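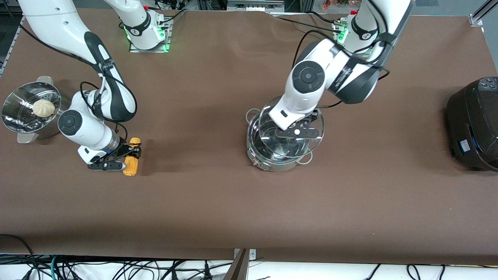 Signe Lund asks whether corn and buns may share a steamer, or whether the corn will flavor the dough and leave everything tasting of husk. She had read my earlier post on steaming and had been cooking the two separately, with two pots on the stove and a great deal of steam on the windows.

The answer is that they may share one, provided the corn goes in first. A whole cob requires 15 minutes over a steady boil. Buns made to my usual size require nearly the same, but they do not tolerate crowding, and a cob that rolls against a bun will leave a dent in the pleats. I have not noticed any exchange of flavor worth reporting. Readers who are sensitive to such matters may place a square of parchment under each bun, which is good practice in any case.

The dough has not changed from the version posted in February. It calls for 300 grams of all-purpose flour, a spoonful of sugar, instant yeast and enough warm water to bring the whole together without sticking to the bowl. Pieces are weighed at 80 grams before filling. The wrapper should be rolled thinner at the edge than in the center so that the gathered top does not become a solid knot of dough. My own pleats remain uneven, and readers who have written in hoping for instruction on that point are referred to someone more capable.

Filled buns must rest before they are steamed. In a warm kitchen half an hour is sufficient. In mine, which faces north, it is often closer to an hour, and I have learned to begin at four in the afternoon if supper is to be served at a reasonable time.

Several readers have also asked which equipment is in regular use here. The list is short. There is a stainless-steel steamer basket with a perforated floor and a looped handle, which I prefer to bamboo for the simple reason that it can be scrubbed. There is the pot from Drevberg, bought to replace one that had lost a handle. There is also the Entwistle saucepan, which is reserved for oatmeal and will not be discussed further.

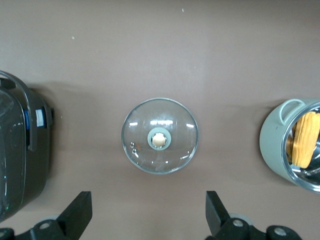

Lids deserve more attention than they receive in most writing on this subject. The water that gathers on the underside will fall on the buns if the lid is raised carelessly, and a wet bun develops a yellowish, gluey patch that no amount of standing will correct. The usual advice is to wrap the lid in a dish towel, and I followed it for years until a corner of the towel came too near the burner. My present practice is to turn off the heat, wait 2 minutes, and then slide the lid sideways and away in a single movement. A glass lid is a great convenience during the cooking itself, as the buns can be judged without being disturbed. Once removed, it should be given a place of its own on the table, and I lay mine flat, with the gray-green ring of the knob facing up, well clear of the sage-green pot so that a sleeve does not catch both together. A hot lid should never be set down on a cold or damp surface.

Terence Crabtree has written to object to this waiting period. He holds that buns should come out immediately and that any delay makes them heavy. I tested his method on a full batch and must report that the tops wrinkled, although the texture inside was very good - possibly better than mine. It may be that his kitchen is warmer or his filling drier. I would be glad to hear from other readers who have compared the two.

On the matter of storage, cooked buns keep in the refrigerator for three days in a covered container. They should be steamed again before serving. Corn does not keep nearly so well. Any leftover cobs in this household are cut from the core the same evening and set aside for soup, or folded through rice with butter and scallions.

A brief word on the cleaning of the basket. Starch from the buns dries in the small holes and is difficult to remove the following day. Soaking the basket in warm water during the meal avoids this almost entirely, and a soft bottle brush takes care of the remainder. The Vurkska powder recommended in the comments does work on metal, but it left a haze on my glass lids, and I have gone back to ordinary dish soap.

The next post will concern fillings, beginning with the cabbage and mushroom mixture that was requested most often. The printed sheet of steaming times has been corrected - the entry for sweet potatoes was wrong - and those who downloaded the earlier copy through Listis should replace it with the new one.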